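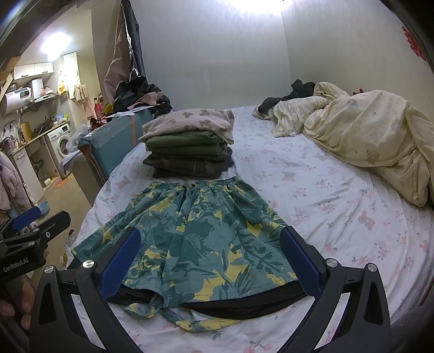 On May 3, 2022, a list member wrote:

My left gripper has started closing crooked. The tips meet at the front but there's a sliver of daylight at the back of the pads, and on thin cloth it lets go about halfway through the lift. The right one is fine, same age, same use. I've tightened every screw I can find and now it's stiff as well as crooked, so I'm clearly making things worse! Do I order new fingers, or is there something I should be adjusting first? Also, how often are people changing pads? I've got 109 hours on mine and they look okay to me.

Don't order fingers yet! I did, two sets, and they're still in the drawer.

What you describe is pretty much what mine did in November, and I went through the same tighten-everything stage. Back all the pivot screws off until the linkage flops, then bring them up a bit at a time, going from side to side, working the fingers open and shut as you go. You want to stop at the first point where the side play disappears. Any further and one arm drags, the other one gets there ahead of it, and you see exactly that gap at the back. I put the tiniest dab of the weak threadlocker on each one afterward (the weak one, please, I had to drill out a screw once and it took an entire evening).

Then the pads. Mine are the textured dark blue ones and I'd say they are most of your problem with thin cloth. "They look okay" is what I said too. The texture can look perfect and still be full of lint, especially down in the grooves near the tip. I go over them with a stiff toothbrush, then a cloth with dish soap and water, then I leave them alone for 30 minutes before I pick anything up. I skip alcohol on mine now, it left one pair kind of shiny and slick. Maybe yours would be fine with it, I don't know what they're made of.

As for changing them, I swap both sides together even if only one looks worn. With 109 hours you're past where I'd do it, but I fold a lot of laundry and cotton is hard on them. My last pair came off at 44 hours, which was early, and that was because I'd been dragging them along a zipper. My fault.

When it's all back together, check it on something real. Paper and business cards will tell you if the pads are parallel but not much else. I like a pair of lightweight shorts on a fitted sheet, waistband away from me, one gripper at each side. You find out right away whether a pad is grabbing one layer or reaching through and taking the sheet along with it. Loose lining at the leg openings is the best test of all, since it slides around under the outer cloth and a crooked finger will only get hold of one of the two. Pick up, hold, put down, do it a bunch of times, then swap hands. If the bad grip follows the gripper, it's the linkage. If it stays with your left hand, well, it's your left hand (I squeeze harder on the left, always have).

One more thing, the return spring. If it's still lazy after you've loosened the screws, check it hasn't hopped off its seat. Easy to miss, and there's no fixing it from the outside.

I get pads from Brarno, 550 for the big pack, which is silly for one household, so I split it with two other people from the Pemov list. Happy to mail you a pair to try before you commit. Lotov has some too but the adhesive backing was weaker on the ones I got, they crept toward the tip after a week or so.

Let us know how far out the screws were. I'm curious whether it's always the left ones!

--
Pemov mailing list
Reply to the list to keep the thread together. For pad sizes and screw threads, look in the Nyamweya folder of the archive.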